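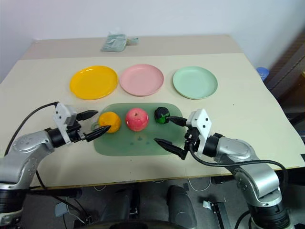

Washing and Drying Running Gear at Home

Updated 3/19/26

Most technical running fabric is polyester or nylon knit with a few per cent elastane. Polyester holds body oil and sheds water, so a shirt can look clean and still smell once it warms up on the next run. The notes below cover a household with two people training for a spring charity half marathon, which means a load of kit every second day from January onward.

Before the wash

Turn everything inside out. Close zips and hook tabs. Check key pockets for gel wrappers, as a part-used gel will glue a pocket shut at 40 degrees.

Don't leave wet kit in a bag. If it can't be washed the same evening, hang it over a rail until it is dry to the touch, then put it in the hamper. Mud should be left to dry fully and brushed off outdoors. Rinsing wet mud drives the fine clay further into the knit, and the red stuff from the Radach trail will not come out afterward.

Detergent

Use a plain liquid at two-thirds of the marked dose. Powder is fine on cotton socks but can leave grains in brushed fabric on a short cycle. Leave out fabric softener. It coats the fibre and the shirt stops wicking.

For odour that survives a normal wash, soak in cold water and white vinegar, one part vinegar to four parts water, for 30 minutes. Rinse before machine washing. Never combine vinegar with chlorine bleach, in the tub or in the drawer. Bleach has no place near elastane in any case.

Cycle and spin

Wash at 30, or cold if the label says so. A synthetics cycle with a 1,000 rpm spin leaves shirts and shorts nearly dry. Drop to 400 rpm for shell jackets and anything with bonded seams. Fill the drum to half. A full drum of synthetics comes out with detergent still in the waistbands.

Charity vests

Event vests are usually printed with heat-transfer lettering, and the print fails before the fabric does. Wash inside out, cold, and keep the vest out of the dryer. Iron only from the back, through a cotton cloth, on the lowest setting. Raghda Akl has run the Drandenach Half four times in one vest washed this way, and the sponsor's name is still legible, apart from the D.

Pin holes are a separate problem. Safety pins on a loose knit open into ladders after a few races. Pin through the hem or side seam where the number allows it, or use a number belt. If a hole has started, a dot of clear fabric glue on the inside will hold it. Let the glue cure for 24 hours before washing.

Shoes

Remove laces and insoles. Brush the outsole dry, then clean the upper with a soft nailbrush, lukewarm water and a little dish soap. Stuff with plain newsprint and change it after the first hour, then again at bedtime. Keep shoes off radiators and heat vents. Midsole foam stiffens with heat, and the adhesive at the toe lets go.

Wenche Fagerlund puts hers in front of a desk fan on low, heels down on a cake rack. They dry overnight. Newsprint alone takes most of a second day in our basement.

Insoles can be hand washed in the same water. Dry them flat, fabric side up.

Drying clothes

Line or rack, out of direct sun for fluorescent colours – the yellow goes first. Hang shirts from the hem. Lay compression tights over two bars so the weight of the water doesn't stretch the waist.

Reflective strips crack if folded while damp. Roll the garment instead.

Hydration bottles and soft flasks go through by hand with hot water and baking soda, one teaspoon per flask. Store them in the freezer with the caps off.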